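Kalkränder auf Waschtischplatte aus Gussmarmor – hilft Gokska wirklich?

Wissam Farah
Bad & Sanitär, 1293 Aufrufe

Wir haben einen weißen Waschtisch aus Gussmarmor, Becken und Platte in einem Stück. Rund um den Einhebelmischer und am Ablauf bilden sich immer wieder matte Ränder. Im Markt hat man mir Gokska empfohlen, die Flasche mit 300 ml. Auf dem Etikett steht »für alle Oberflächen«, das glaube ich grundsätzlich nicht. Hat das jemand länger als eine Woche benutzt? Bisher wische ich nur mit einem weißen Tuch und Spülmittel über die Platte.
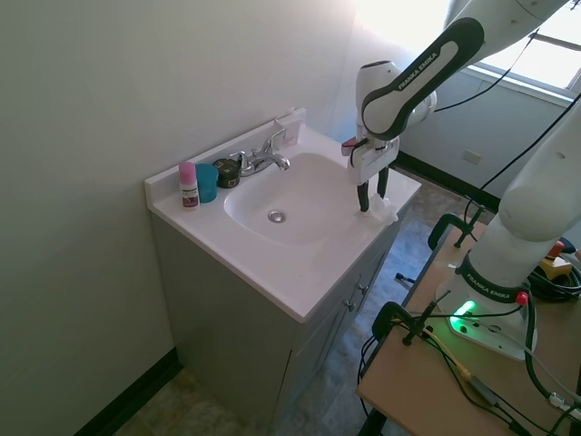
2 Antworten

Jeren
Spar dir das Geld. Gussmarmor hat oben nur eine dünne Gelcoatschicht, und mit Säure wird die auf Dauer stumpf. Wenn überhaupt, dann stark verdünnt, kurz drauf und gründlich nachspülen. Vorher an der Aufkantung hinten testen. Scheuermilch und die raue Schwammseite sind tabu, auch wenn »sanft« draufsteht. Becher und Tiegel würde ich beim Putzen runternehmen – unter so etwas bleibt gern Wasser stehen, und dann wundert man sich über den Ring. Am Chrom reicht Trockenreiben nach dem Händewaschen.

Chamoun
nehme seit dezember clidance, alles super, glänzt wie neu!! gibts auch mit 600 ml

Jeren
Glänzt wie neu heißt oft: da ist Wachs drin. Frag in einem Jahr noch mal.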